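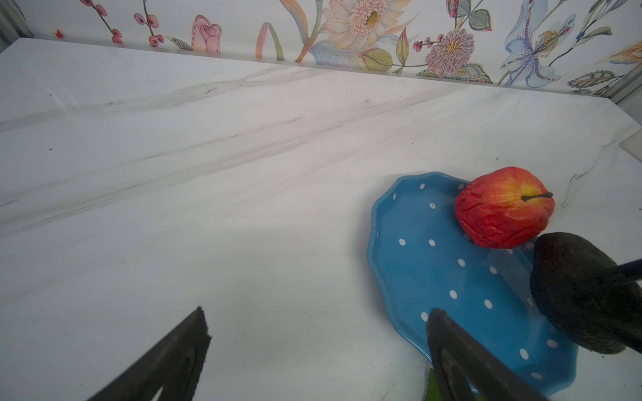
Kinsella Brings 14 New Botanical Wallpapers to Skuswood This June

SKUSWOOD - I've been hanging, selling and occasionally swearing at wallpaper for most of my working life, and I've never been this excited about a box of samples. Starting in June, our shop will carry the full Kinsella botanical collection, 14 patterns in all, and we're the first store in Skuswood to have every one of them on the wall and ready to take home.

I'm Pei-shan Yuen, and I own Stornen, the paint and paper shop on the corner of Mill and Third. Regulars know we've always leaned toward stripes and plain textures (my fault, I like a stripe). But people kept coming in asking for flowers, and berries, and leaves that look like somebody sat down with a paintbrush. So last winter I went looking, and I found Sum-yee Fung.

Sum-yee paints every Kinsella pattern by hand before it goes anywhere near a printer. She works out of her back bedroom and keeps her sketchbooks in an old bread bin. Most of the plants come from the hedges along the river path, so if you walk your dog down there you'll recognize a few of them!

"I paint what's growing that week," Sum-yee told me. "If the berries are a bit squashed, they go in squashed. I don't tidy them up much."

The kitchen papers are the ones I think will sell fastest. They look lovely behind a marble counter, where a bit of pink or orange keeps all that white and gray from feeling chilly. Kinsella makes them in a wipeable finish, and we'll cut panels to length for backsplashes so you don't have to buy a whole roll for one short wall. Please don't put paper right behind a gas burner, though. Come and talk to us first and we'll work out a glass panel or a bit of tile for that stretch.

We're also bringing in Gramulex paste to go with it. King-fai Choi, our installer, tried it on his own hallway and then his sister's bathroom, and he won't go back to the old stuff. He'll be running free hanging lessons in the shop all through June, starting at 6 p.m. You'll learn how to match a pattern, get around an outlet and trim a clean edge along a countertop. Wear something you don't mind getting paste on - King-fai is generous with the brush.

To get things going, the first 400 customers through the door can pick up a free sample pack with a good-sized piece of every pattern. Tape them up at home and leave them for a few days, and look at them in the morning and again with the lamps on. I changed my mind twice about my own kitchen doing that.

Space at the lessons is limited to 14 people per evening, so put your name down at the counter. Samples are first come, first served, one pack per household.

Stornen is open from 9 a.m., with parking behind the building. For interviews, sample requests or photos of the collection, ask for Chak-lun Fu at the shop. He's usually in the back with the paint mixer going, so let it ring.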